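Posted in: Project Updates / Grant Reports

Progress report, Brarnberg family room refit
2020-04-26

Quick one this time, full accounts to follow when the last two invoices are in. Sorry it's a few days over.

Where we are. Grant was 2,212 in total. Of that 2,000 was for furniture, storage and toys, the remainder for delivery and sundries. Spent to date about 2,000 across both headings, so we're inside the budget with the shelf brackets and one rug still to pay for. Receipts scanned and in the shared folder, except the Prallari one which came as a paper slip and has faded badly. Have asked them for a copy.

Furniture. All the large pieces were in by the end of March. The tall light wood cabinet came from Gelliser, flat packed, two evenings to build and one door – sorry, one panel – sent back and replaced free. Low black cabinet was second hand and saved us a fair bit. We had put down a new unit at full price in the application, so the difference has gone towards seating. Hope that's ok under the terms, it is the same heading.

Seating. You asked last time why we'd changed from benches to stools. Mainly floor space. Benches had to stay put, stools can be moved to wherever the play is. We bought 8 plastic ones from Sirko, wipe clean, ridged tops so things don't slide about so much. They are also the right height for a small child to use as a table, which was not the plan but is how they get used most of the time. Toys end up on them all day. 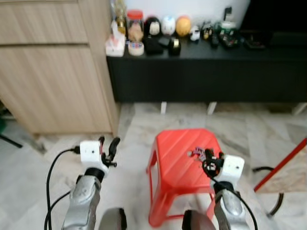
Small toys are the bigger headache. The application talked about "accessible toy storage" and what we've got so far is only half way there. Bigger things go in the bottom of the tall cabinet and that works. The little figures don't have a proper home. They get left on seats, on the floor, along the skirting. We tried one deep box and everything sank to the bottom and had to be tipped out again, so that's been given up on. Next try is shallow trays, one per sort, kept low down. Trays are priced and will come out of what's left.

Floor. Marble tile stays. Looks smart, sweeps easily, but hard and cold for sitting on, hence the rug. Rug delayed, supplier closed at present and no date given. Would rather wait for the right size than buy a small one twice.

Tidying routine. Written up as a single sheet now. Seats cleared first, then floor, then the stools pushed in along the wall so the middle is free for the mop. Takes a good deal less time than the old way with the benches. Sheet needs one more go, the order for the cabinet shelves is wrong in the version I sent you, please ignore it.

Not done yet:
– trays for small toys
– rug
– brackets for the high shelf
– lables on the cabinet (printed, not stuck on)
– photos of the finished room for your newsletter

Risks. Only the rug realy. If it isn't here by the time the grant closes, can we have it counted as committed spend? Please let me know either way, as otherwise I'd look for a different supplier now.

Final report with figures once the trays are in and have had a few weeks' use.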